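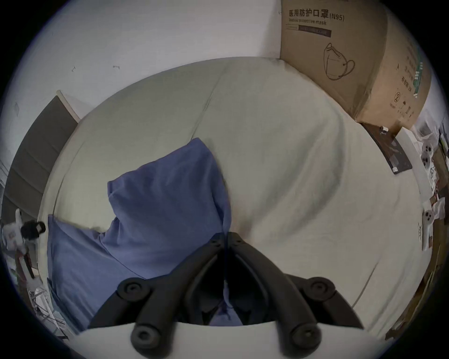
## How a fitted sheet stays on a bed

A flat sheet is a plain rectangle of cloth. A fitted sheet is built more like a shallow bag. It has 4 corners, and each one is sewn into a pocket that fits over a corner of the mattress.

Elastic is a stretchy band. It is sewn into the lower edge of the sheet — all the way around on some sheets, only at the corners on others. When you pull the sheet over the mattress, the elastic stretches. When you let go, it tries to become short again and grips the mattress from underneath.

### Why do creases form?

Cloth is made of threads that cross over and under each other. Folding bends the threads. Some of the bend stays after the cloth is opened, and that line is a crease.

A long, soft fold has a different cause. It means there is more cloth in one place than the mattress needs. Pulling the sheet toward the edge of the bed moves the extra cloth away.

### Putting one on

1. Find the 2 shorter sides. They go at the head and foot of the bed.
2. Hook one corner pocket over the mattress.
3. Do the opposite corner next, diagonally across the bed.
4. Fit the other 2 corners.
5. Smooth the top with flat hands, from the middle outward.

The last corner is usually the hardest, as the elastic is already stretched. Lift the mattress corner a little, or ask an adult to lift it.

### What about pillows?

A pillowcase is a bag with one open end. The pillow inside is soft, so it changes shape when it leans on something. The filling slides down, the lower part gets fatter, and the cloth at the top wrinkles. Shaking the pillow spreads the filling out again.

**Word list**

*Elastic:* material that stretches and then pulls back.
*Seam:* a line where cloth is sewn together.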